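I'd been told Sumeya Zeleke was strict, so I turned up at Tirnside with closed shoes, my hair tied back and a slightly guilty conscience about the coffee in my bag. She spotted the coffee first. "That stays by the door," she said, and then made me a much better one at lunch.

Sumeya looks after good practice for the two-armed benches at Irnetti, and she wrote the house rules everyone there works to. The first draft ran to 20 pages. "Herman read it on the train and told me he'd fallen asleep at page three," she says, laughing. (Herman Sitompul runs the benches day to day, so his opinion rather matters!) The version they use now has 10 rules and fits on a single sheet.

I asked which one people moan about most. "Oh, the tools one, easily. Anything you need for packing goes along the back edge, and the middle belongs to the arms and the thing they're handling. People hate it — they want their scissors next to their hand."
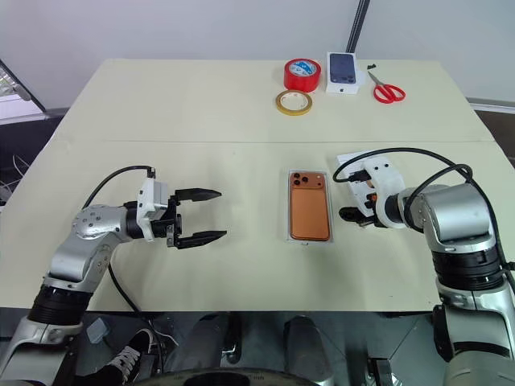

Issue 3, page 10

The phone job is a good test of all this, she reckons, and I can see why. Two grippers come in from opposite sides with one small tray between them. "Jaws open before you start, always. And I want the phone face down, same way up every time. If Irfan sets it up one way and Tirta another, we've learnt nothing by teatime."

What about cables? She pulled a face. "Ask me about September." I did, and got a long story about a loop that was too short, a wrist that turned further than anybody had planned, and almost 20 minutes of Herman swearing under the bench. Now somebody moves both arms slowly through the whole job first, watching the cables and nothing else.

She's less bothered about the big written standards than I'd expected. "We follow them, of course we do. But a standard won't tell Wahyudi where to put the tape." Her next go at the sheet will have a line about where visitors stand. I did ask if that was my fault, and she went to put the kettle on.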